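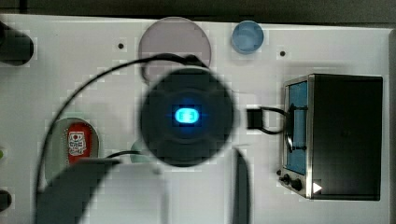 Salma Gaber joined the robotics club at Tretuvthorpe in her first term because a friend had promised her there would be biscuits. She is now in her third year and runs the kitchen project, and when I asked her to explain what it is, she talked for a good ten minutes before either of us sat down. The club is teaching a robot arm to tidy and set out a play kitchen: pots, plates, pretend fruit, a small electric cooker with its knobs along one side. It all happens on one white table top. "People want to see it lift something heavy," she told me, "and I always say no, watch it go for the cup!" The cup is light blue, small and perfectly ordinary, and I can report that after an afternoon in that room you care about it very much. The gripper has two dark fingers and a blue light glowing in the middle of its wrist, and you find yourself talking to the light as if it were a face. Everyone does it. The arm is called Farouk, and none of the current members can say who named it.

The club has been building towards Hastier, the student contest held every May, where each team's robot has to clear and re-lay a table it hasn't seen before. Last year was their first go. I asked how it went and got two different answers at once.

"Brilliantly," said Salma.

"We came seventh," said Iñaki Paredes, who writes most of the control code and had been quiet up to then. "Out of nine. But we did finish, and one of the teams above us didn't have to deal with a saucepan." He still sounded a little sore about the saucepan. Farouk had picked it up by the handle, which was correct, and then put it down on top of a plate, which was also allowed, and then tried to pick up the plate.

This year's approach is new, and it is the part that gets Salma waving her hands. The older code was a long list of instructions written by Iñaki and two members who have since graduated. The new version, which they call Sundimano, learns from people. A student guides the arm through a job by hand, the movements and the camera pictures are saved, and the software is trained on the lot. By the time I visited they had saved 1,423 of these runs. Shaimaa Tazi keeps the log, and she read me some of the notes members had left beside their efforts. "Good until the banana" was one. Another said only "sorry".

"You learn so much about your own hands," Shaimaa said. "I thought I knew how I picked up a cup. I come in from the side, I turn my wrist a bit, I sort of feel for it. Then you have to do it through the arm and you can't feel anything, so you look, and you look again, and you go in much too slowly. And the robot learns that too! For a while Farouk was terribly polite. It would stop just above the thing and wait."

How did they cure it? They got the first-years in. Fouad Abou Zeid teaches the practical module the club grew out of, and it was his idea to ask people who had never touched the arm to do the next batch. New people are clumsier, he explained, but they don't hesitate in the same places as the old hands. "Salma had become an expert at being careful," he said. "I wanted some runs from somebody who was thinking about lunch."
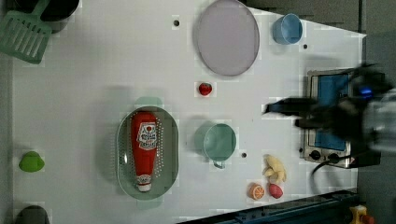
It worked better than he had expected, though it made a mess of the log for a fortnight. Several of the new members had their own ideas about what tidy means. One liked the fruit kept together and one liked it spread out, and Farouk, having learned from both, would carry the orange half across the table and then dither. They had to sit down and agree some house rules. The meeting went on until nearly ten at night, and Iñaki says it was the best argument the club has ever had. There is now a page of rules pinned up by the door. Rule one says that pots are for cooking and fruit does not live in them. Rule four has been crossed out so hard I couldn't read it.

I wanted to know about money, as readers of this newsletter always ask. The table and its contents are cheap, and the toy food came mostly from members' younger brothers and sisters. The arm belongs to the department. What the club does have to find is the cost of getting to Hastier, up to 600 pounds once you count the van, and there was a cake sale going on in the corridor while I was there. The lemon one was very good.

The newest face at the table was Yung-ching Cheung, who studies textiles and has no programming at all. She came along to an open evening, had a turn on the arm, and stayed until they were locking up. "I do a lot of hand sewing, so I'm used to being patient with something small," she said. She has become the person they call over for the strawberry, which is little and light and rolls off if you so much as breathe near it. Iñaki showed me one of her runs played back on the laptop, and I see what he means about it. She comes down over the thing in one smooth go and the fingers shut.

I asked her whether she'd be going to the contest.

"I've already booked the days off from my café job," she said. "I'm in charge of packing the fruit."

Before I left, Salma let me have a try. I chose the blue cup, naturally. I knocked it over twice and pushed it some distance on the third attempt, and then I got it, and the whole room cheered, and Shaimaa asked what I wanted written in the log. We settled on "visitor, keen". Fouad tells me they have kept it in the training set.

The club meets in the ground floor workshop from half past five, and new members from any course are welcome at any point in the year. Ask for Salma, or follow the smell of cake.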